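Asunto: Re: Tarjetas de habitación y puesto de recepción en Etville

A la atención de los miembros de la lista:

Se responde al mensaje remitido el pasado mes de marzo, que se reproduce parcialmente para facilitar la lectura.

> Rogamos a la delegación de Etville que indique qué modelo de tarjeta se entrega
> a los asistentes y de qué elementos dispone la mesa de acreditación. En Plaltley
> seguimos con llaves metálicas y desearíamos unificar el procedimiento antes de
> la próxima reunión.

Las tarjetas vigentes son las de la serie Drorkau, de fondo amarillo dorado con ramas desnudas y la palabra HOTEL en letras mayúsculas blancas. El lote recibido consta de 251 unidades, de las cuales 33 se reservan para sustituciones. La entrega se efectúa en la misma mesa en la que se trabaja con el ordenador portátil – no se ha previsto un mostrador aparte – y los cargadores se conectan a la regleta de dicha mesa.

Se adjuntan tres fotografías.

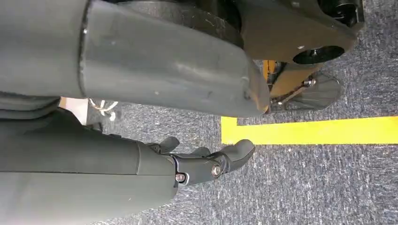
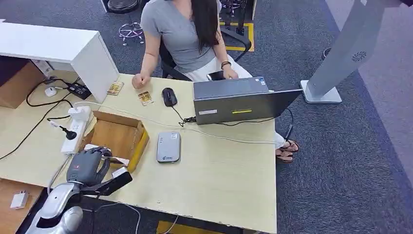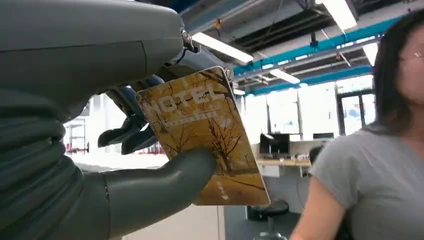

Cor Van Beek pregunta si las tarjetas de Etville podrán leerse también en las cerraduras de Keogh, dado que 18 asistentes se alojarán allí la segunda noche, y si conviene retirar las llaves metálicas antes de recibir el nuevo lote. Solicita además que el número de habitación no figure en ningún caso sobre la propia tarjeta.

A la primera cuestión cabe responder que las cerraduras de Keogh requieren una grabación distinta, por lo que esos asistentes recibirán una segunda tarjeta al llegar. En cuanto a las llaves metálicas, se recomienda mantenerlas hasta que todas las puertas de Plaltley hayan sido comprobadas. El número de habitación se comunicará en hoja separada, conforme a lo solicitado.

Se recuerda asimismo que las tarjetas devueltas deben borrarse el mismo día y guardarse por plantas. Las que presenten la banda deteriorada se anotarán en el registro y no volverán a entregarse.

Las delegaciones que deseen recibir tarjetas de la misma serie deberán comunicar la cantidad a esta secretaría por escrito, con indicación del edificio de destino.

Atentamente,

Secretaría de Alojamiento
Delegación de Etville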